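Call for Participants – Desktop Computer Refurbishment Bench, Dateo

Last updated: 24 January 2009
Reading time: 2 minutes

Dateo invites applications from adults who wish to take part in its spring course in desktop computer refurbishment, held at the Urnomska workshop. The course opens in March and comprises 40 hours of supervised bench work. There are 10 places.

Participants will learn to open and inspect a tower, remove and reseat processors, memory and drives, and record the condition of each board. No prior qualification is required – an ability to work patiently with small parts is essential.

Towers are worked on lying flat, with the side panel removed.
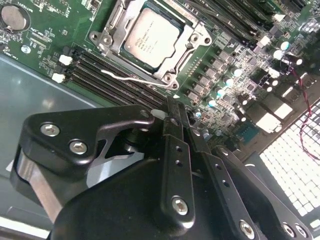
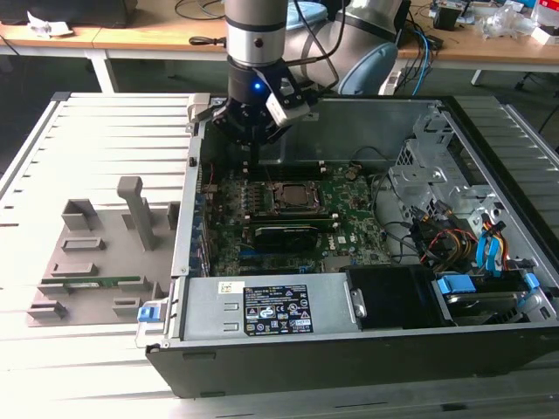
Applicants should send a one-page letter stating their reasons for applying and any experience with electrical or mechanical repair. Letters should be addressed to Krum Đorđević, Course Office, Dateo. Those selected will be asked to attend a short interview and to confirm their place in writing.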